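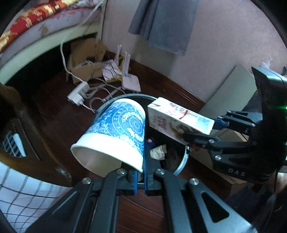

Do paper cups and drink cartons go in the same bin?

Asked Sep 24, 2020 in Home & Cleaning

Hi all! I just moved into a one-room place in Clusmont and I'm on a mission to keep it tidy. My little table is right by the bed, so every snack ends up there: paper cup, small drink carton, crumpled plastic bag. Right now it all goes into one round bin. Can any of it be recycled here? I have space for a second bin if it's worth it!
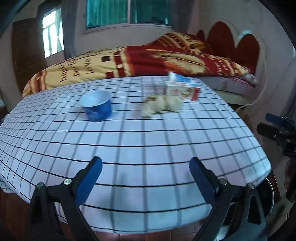

The usual pile-up: cup, bag and carton on the grid tablecloth.

3 answers

Best answer (voted by readers)
Great question, and yes, get the second bin! I'm over in Arnitz and we have the same pickup. Cartons are accepted if you empty them, push the flaps flat and give them a quick rinse. Paper cups usually have a thin plastic lining, so ours go in the regular trash. Soft bags stay out of the recycling too, but the big grocery store on Teixeira Street has a drop box for clean ones. I keep mine stuffed inside one bag on a hook and take them over when it's full. I started in March and I love how little trash I carry down now!

Answer 2
Check the sticker on the building's container. Ours says no cups.

Answer 3
Agree on rinsing, it makes such a difference with smells, especially in a room you sleep in! Also, a cup in good shape doesn't have to go anywhere yet. I start tomato seeds in mine (poke a hole in the bottom) and they're the perfect size. For the bin, a slim one slides in next to a bed really nicely. Not sure if they take cartons on the Varnis side of town, someone told me they stopped.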